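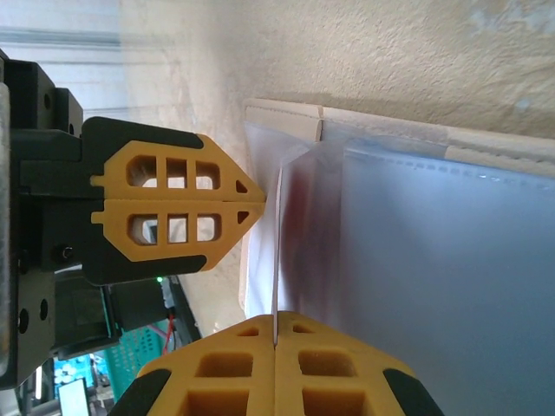
Anlage 1: Klarsichthüllen im Stapel, Lochung am Rand

Ticket 413, Büromaterial, Standort Brirkside
Status: in Bearbeitung

Fehlerbild: Hüllen Drultano haften aneinander, Entnahme einzeln kaum möglich. Betrifft fast 60 Stück aus der Februarlieferung.

Geprüft: Stapel aufgefächert, ohne Wirkung. Lagerung stehend statt liegend, leichte Besserung. Hüllen anderer Charge (Magaña) am selben Platz unauffällig.

Maßnahme: Charge gesperrt, Ersatz bei Pratbridge angefragt, Bestellposition 497. Rückmeldung steht aus, Wiedervorlage 14 Uhr.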